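The kit came with 64 tasks on a printed card, and Heather Partington had done 63 of them by the time Gilang Rondonuwu got to the apartment. The last one was called Clear and Smooth. She had put it off because it needed two people.

"One clears the trash, the other does the cloth," she said. "Then you switch."

Gilang read the card standing up. Sketar paid by the accepted task. They sent the Plirnivar kit in a hard case, two grippers with blue pads, a charger, a roll of tape and the card, and if you finished the card inside the month you could keep the kit or send it back for a credit of 1,000. Heather wanted the credit. She also had to write a review, which was how she had gotten the kit ahead of everyone else in the Linton building.

"What do I say if I hate it?" she had asked on the phone.

"Say you hate it," the woman from Sketar had told her. "Be specific."

So she had been specific. She kept the review in a notebook by the bread box. The grip was good for an hour and bad after that. The fingers closed evenly. They handled cans well and paper badly. The manual was five pages and should have been ten. On the page for that morning she had written only: cloth, ask G.

Gilang took the handle and opened and closed the jaws a few times in the air.

"It's lighter than I thought."

"Wait an hour," Heather said.

She shook the cloth out and let it fall on the table the way the card told her to, without fixing it. Then she set the trash on it and moved the bin in close. The card said to begin with the jaws open.
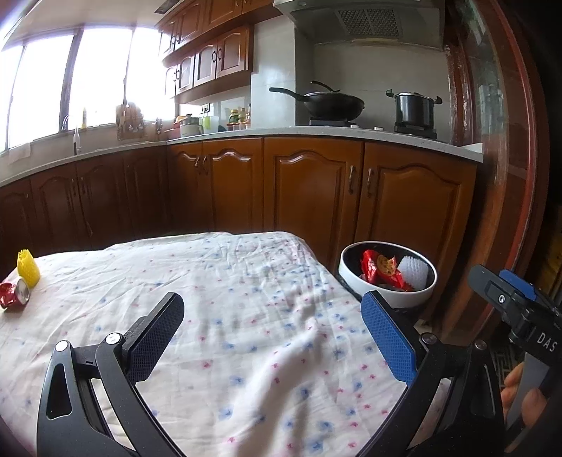

Ruben De Graaf thought they should start with the fold. You got the cloth flat first, he said over the speaker, and the trash was easy after that. He had finished his own card a week ago and had been paid for every line of it.

"If we pull the cloth with the can on it, the can rolls," Gilang said.

"Then it rolls. They want that too. Read the back."

Heather turned the card over. On the back, in smaller type, it said that mistakes were accepted if they were corrected with the gripper. She had done 63 tasks without reading it. She thought of the rice in task 12, which she had started over nine times.

"Did you know about this?" she asked.

"It's on the back," Ruben said.

She put the card down and wrote a line in the notebook. Then she told Gilang to take the can and leave the fruit net to her.

They worked without talking much. The can went in on the second try. The net was harder. It weighed almost nothing and it slid off the pads whenever she squeezed, and when she squeezed less it stayed where it was. Finally she pinched it by the torn edge and carried it over the side of the table with her arm held out stiff. Gilang watched her do it and moved his feet out of the way.

"Now the cloth," he said.

"Now the cloth."

She took one corner and he took the other. The fabric bunched between the pads and they had to let go and start again, lower down. By noon her wrist hurt. She closed the last task, put both grippers in the case and sat down with the notebook.

"So do you recommend it?" Gilang asked.

She wrote for a while before she answered.

"For cans," she said.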